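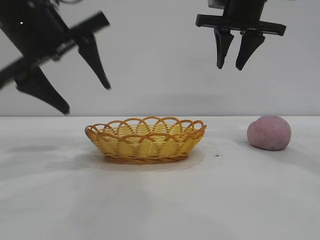

Two-arm cell, both grippers open, basket and clay ball on the table.

1/ Maintenance notes for the Mabula cell, 05/06/2023. Left arm first. Its fingers were closing about 1 mm off center, enough to roll the clay ball out of the grasp.

2/ Pulled both fingers, cleaned the seats, refitted. Bolts go in finger-tight, close the gripper on the gauge block, then torque. Torquing with the gripper open is how the offset got in.

3/ Re-zeroed the stroke and ran 200 open/close cycles with no load. No drift on the encoder. Right arm got the same check and needed nothing.

4/ Clay is hard on finger tips. It leaves a film and the grip force reading creeps up. Wipe with isopropyl every 148 picks. Odd number, it's one full Tandero program.

5/ Wrist cables: look at the strain relief, leave slack for full rotation. Next full service at 1000 hours.

6/ Milovan Vasić has the finger drawings if anyone at Grirnbridge needs a spare set cut.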